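Small hobby arms are sold on reach and payload, and I think both are the wrong figures for tabletop work. The Divik test asks for 90 clean lifts of a chess piece, and fingertips decide it.
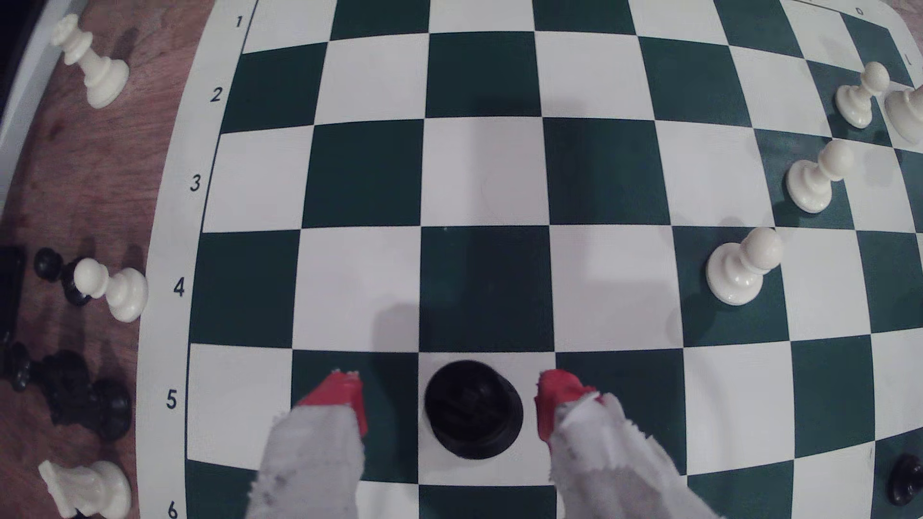 Red tips either side of a black piece, fabric on both fingers.

A second camera matters nearly as much – a close view says little about the target square. 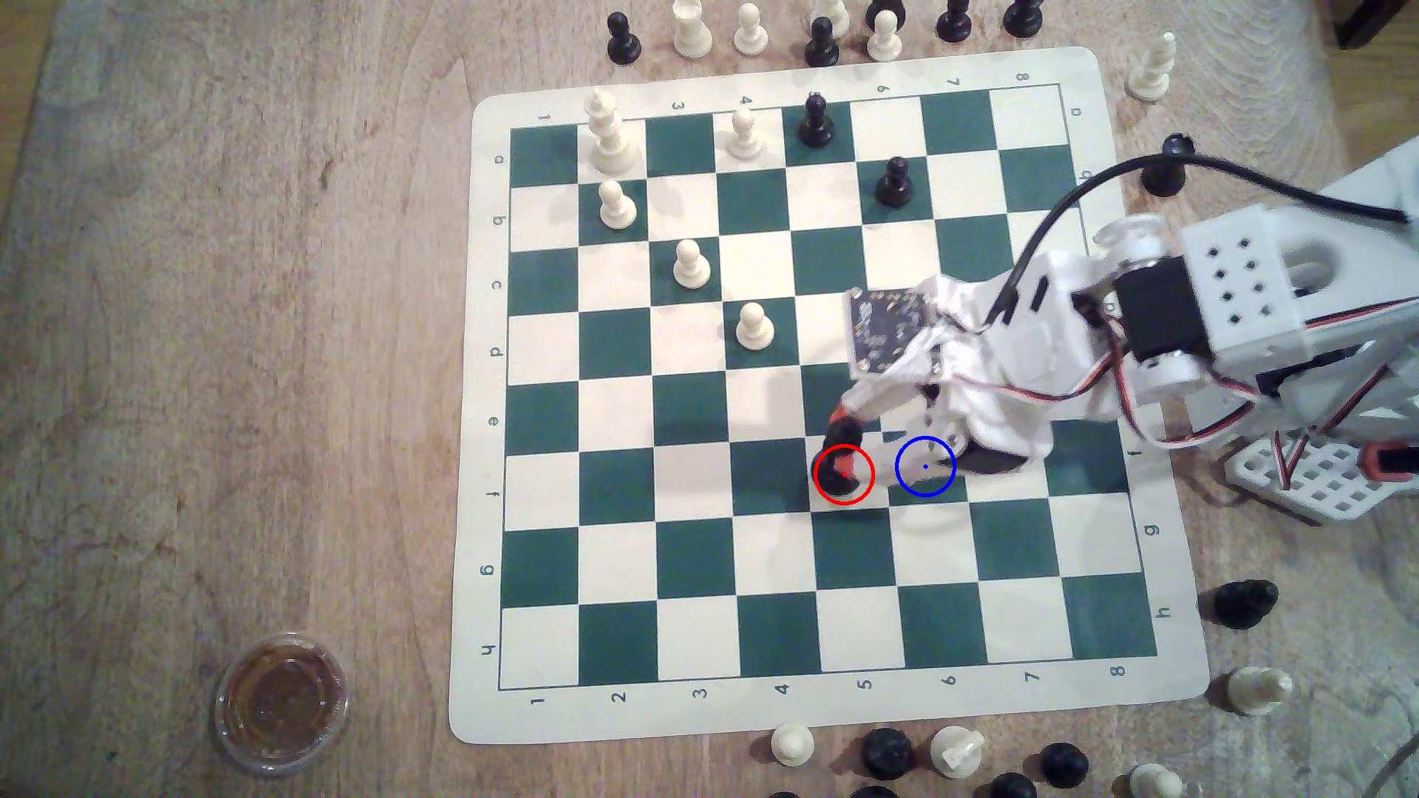 Red circle on the held piece, blue on the adjacent square.

I would spend on tips and a fixed overhead view before a better controller.
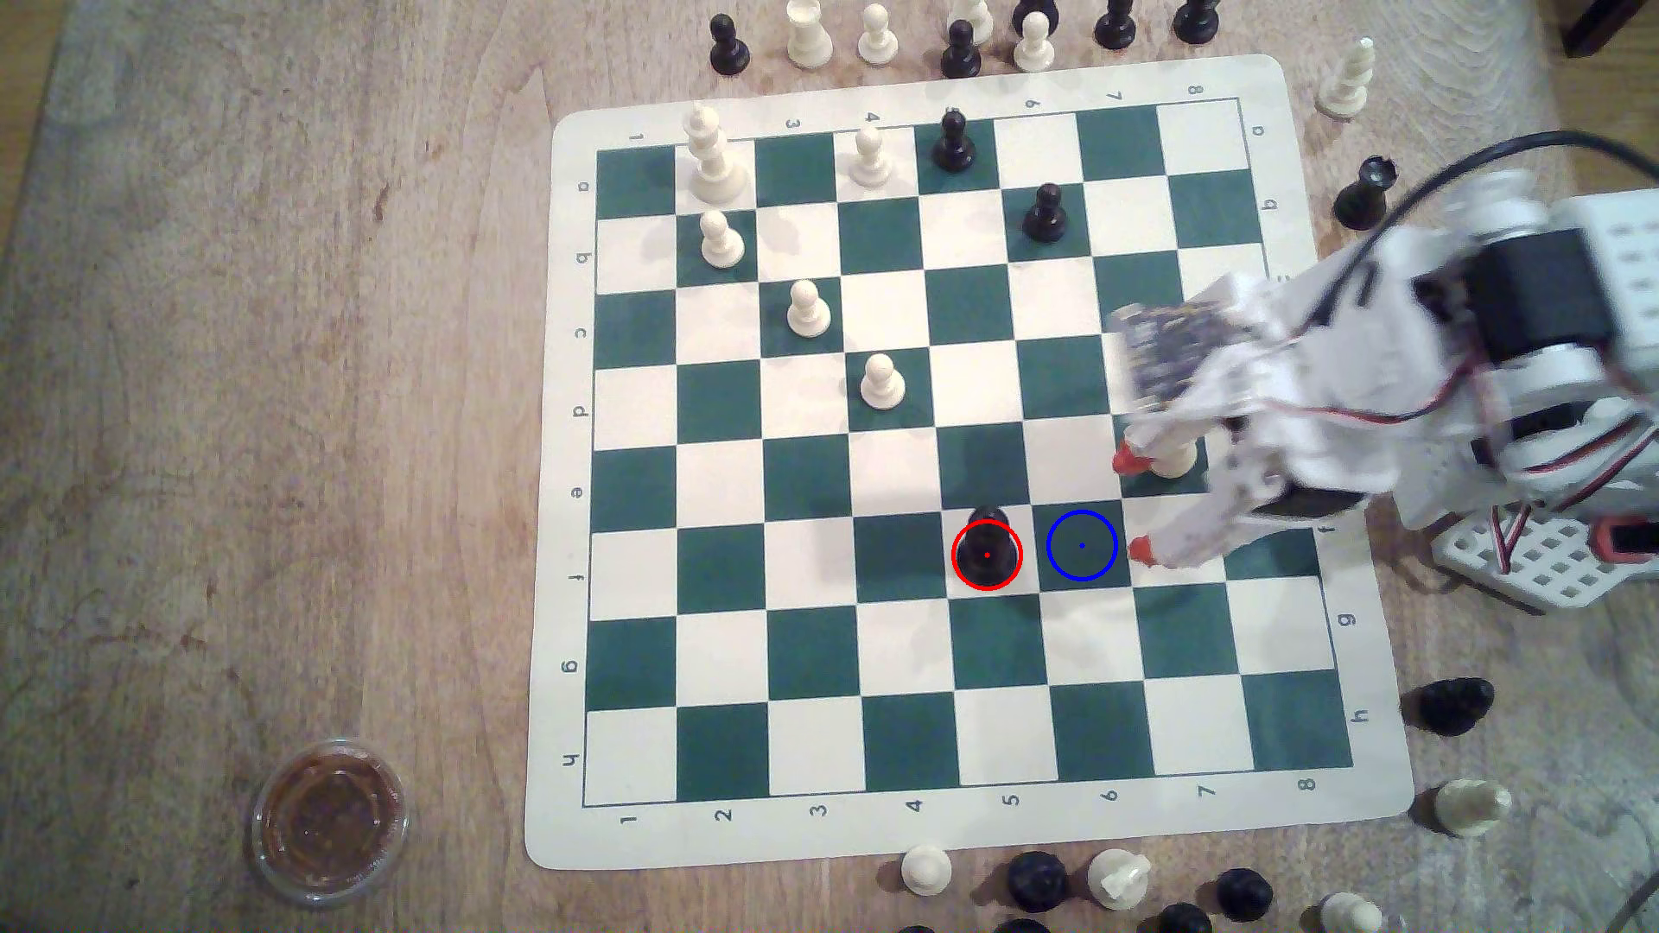 Gultar disagrees, and writes that over 50 of the misses on the Morninent rig came from servo backlash, which no fingertip will cure.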